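Home Journal Issues Authors Submit Search

3.2 Setting and reading conditions
Jayson Manalastas and Triin Lepik
April 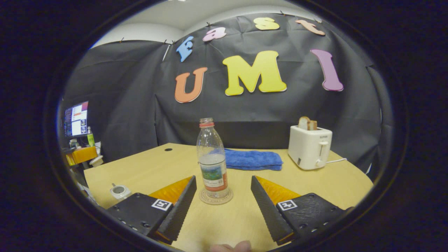

The second part of the study concerns the distance at which short words on a wall are still read without effort. In the first part we worked only with printed signs in the corridors of the Rirkstead library. There the readers were adults who already knew the building, and this knowledge has probably made the results better than they should be. For the second part we therefore asked visitors who came for the first time.

In total 725 visitors took part, and 697 of them completed both tasks. The remaining visitors left before the second task and are not included in the analysis. Each visitor read 16 short words, one after another, and said each word aloud. The order of the words was changed for every visitor. We did not correct mistakes during the reading.

Decorative letters are a common choice for temporary rooms, because they are cheap and can be moved (Fig. 3). Their spacing, however, is usually decided by eye. Ackermann lettering guides, which we used for the printed signs, give no advice for letters that are fixed to cloth, where the surface is not flat.

Fig. 3. Foam letters in several colors on a black fabric backdrop, in two rows. The letters of the lower row are larger.

Readers made more mistakes with words of mixed capital and small letters than with words in capitals only. The difference was small for near readers and became clear for those who stood at the back of the room. Pale colors did not cause difficulty when the background was dark. This agrees with our earlier observation in the Dusham reading rooms, although the light there was weaker and we can compare the two places only with care.

Share 16 Comments 3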